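Fixed wireless at the end of the lane: notes after the first winter

3 January 2026

The copper line to this house was retired in April. The notice gave two options: a bonded mobile package or fixed wireless from Jarkix, which has a mast on the ridge above Priltcombe. I took the fixed wireless. These are my notes on the install and on how the link has behaved.

The mast is 3 miles away by map. Path clearance is adequate except for a line of ash trees near the halfway point, and these intrude on the lower part of the Fresnel zone when they are in leaf. The installer put the radio on the west gable using a standard wall bracket and a short pole. I had asked for the chimney. He declined, and having since seen what the wind does to the pole, I think he was right.

The plan is sold as 40 down. Wired directly to the power injector, with nothing else on the line, I measured 40 in the early morning and 26 in the evening. Upload does not move much with time of day. The evening figure is contention at the sector, as far as I can tell, because signal level and modulation are the same at both times. The radio's status page shows both if you log in, though Jarkix does not advertise the login. Ask support for the read-only account.

Latency is fine for calls. Jitter was not, at first. Two weeks of logging put most of the bad samples in short bursts, and the bursts lined up with uploads from this end. That is plain bufferbloat. I put an Irkix router between the injector and the switch, set the shaper to a little under the measured upload rate, and the bursts went away. The shaper on the downlink is harder to set on a link whose capacity changes through the day. I have it sized for the evening, and accept the loss in the morning.

Rain has had no effect I can measure. Wet leaves did: the signal dropped 2 dB over the summer and came back once the ash was bare. Wet snow on the radome has cost me one outage so far, cleared with a broom from the bedroom window. 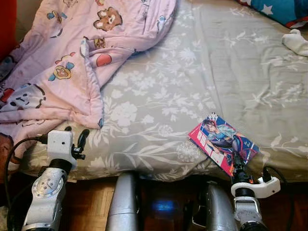
Coverage inside the house was a separate problem. The walls are stone, and a single access point in the hall left the upstairs rooms on the weak edge of 2.4 GHz. I ran one cable through the loft and hung a second access point, a small Xiong unit, from the landing ceiling. Before fixing it I walked the rooms with a laptop and took a reading in each. Both access points use the same network name, on separate channels, with transmit power turned down so that phones let go of the far one sooner.

Still open: the address is behind carrier-grade NAT, so nothing inbound works over IPv4. Jarkix sells a fixed address as a monthly extra. IPv6 is assigned, but the prefix changes when the radio restarts, and that breaks my firewall rules each time. I have a ticket open on it. Until there is a reply I am running a tunnel out to a rented server — it adds a hop and some delay, but the weather station and the backup job both work over it.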